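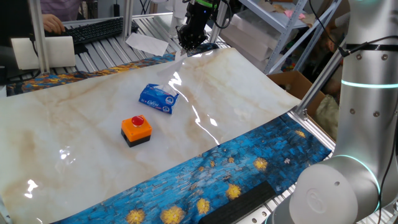

I've had the Grelten hand mixer since February and I'm still a bit in love with it! Two speeds, no fancy buttons, and it got through my mom's stiff ginger cookie dough (the one that killed my old Mota) without even getting warm.

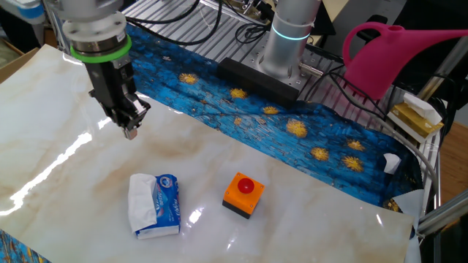 Zornamstead Kitchen Notes, Issue 33

Cream takes no time at all, so watch it. My only gripe is the cord – way too short for my counter, 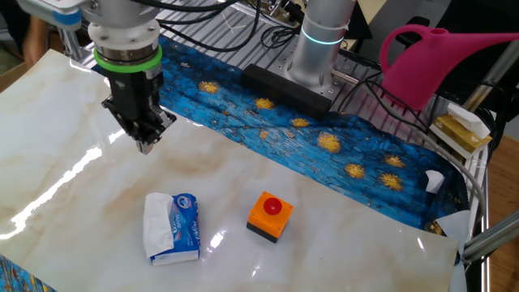
and I end up mixing next to the toaster every single time. I'd still buy it again.

Man-lok Lo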